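### 3.2 Demonstration Collection with the Hedo Handheld Gripper

Demonstrations were recorded with the Hedo gripper, a two-finger tool that the operator holds and closes by hand. The tool uses the same finger geometry as the end effector on our arm, so that recorded contact positions can be replayed without retargeting. Each operator works with two tools, one per hand. A wrist camera mounted on each tool supplies the only visual input to the policy; no external camera is used at training or test time. Finger opening is read from the linkage and stored with the pose estimate at every time step.

The household split (Natine-H) was collected in occupied homes in Casalham. Operators were told to leave furniture and loose objects where they found them and to work on whatever surface the residents normally used. We set a target of 300 accepted demonstrations per task family and stopped collection in a family once that number was reached. The protocol follows the Manninen teleoperation set in its task wording but drops its fixed start pose, which our operators found hard to hold with both hands raised. 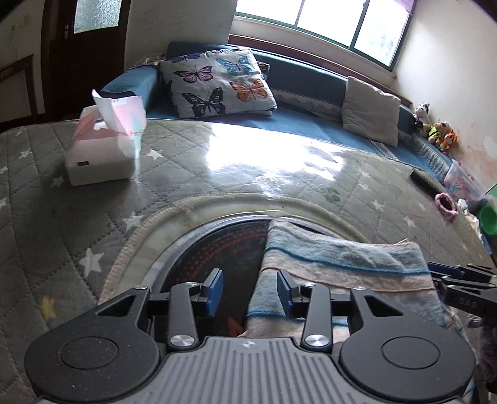 **Figure 3.** Bimanual towel handling on a covered table, seen from one of the two handheld tools.

Cloth tasks account for most of the pose-tracking failures in the household split. Visual odometry depends on stable corners, and a deforming towel that fills the lower half of the view offers few of them. Background texture partly compensates. In Figure 3 the quilted cover, with its diamond stitching and printed stars, gives a dense set of fixed features around the striped towel, but the glossy layer over it also carries a bright patch of reflected daylight. Such reflections move with the camera and are tracked as if they were points on the surface. We mask saturated regions before feature extraction and discard any track that starts within the mask border. The second tool is a further source of moving features when it enters the view, and it is masked using the known relative pose where one is available.

A demonstration was accepted if it met the following conditions:

- pose tracking was continuous in both tools, with no gap longer than 3 frames;
- both finger-opening signals were present for the full length of the recording;
- the operator marked the task as complete at the end.

Recordings that failed only the first condition were reprocessed once with a larger feature budget (3,000 points per frame in place of 500) and then either accepted or dropped. Reprocessing was not applied to the tabletop objects split, where failures were too few to justify the added compute.

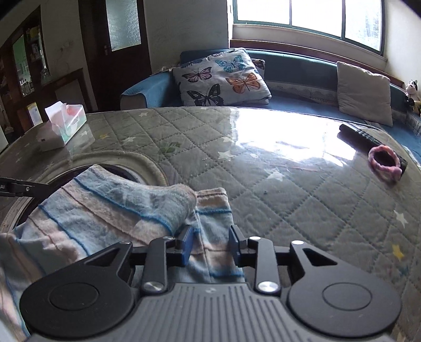 Grasp labels were derived from the finger-opening signal alone. On rigid objects the signal settles at a nonzero width and the onset of a grasp is easy to locate. On thin fabric the pads close almost fully whether or not material is between them, and the width gives no usable distinction. For cloth tasks we therefore label closure events only and leave the policy to infer from the wrist view whether fabric is held. We tested a version with manually corrected labels on the folding family and saw no consistent gain over closure events, so the manual labels are not used in the results of Section 4.

Episodes were trimmed at both ends to remove the period in which the operator approaches or leaves the table. Trimming uses a speed threshold on the slower of the two tools. One setting was kept for all task families.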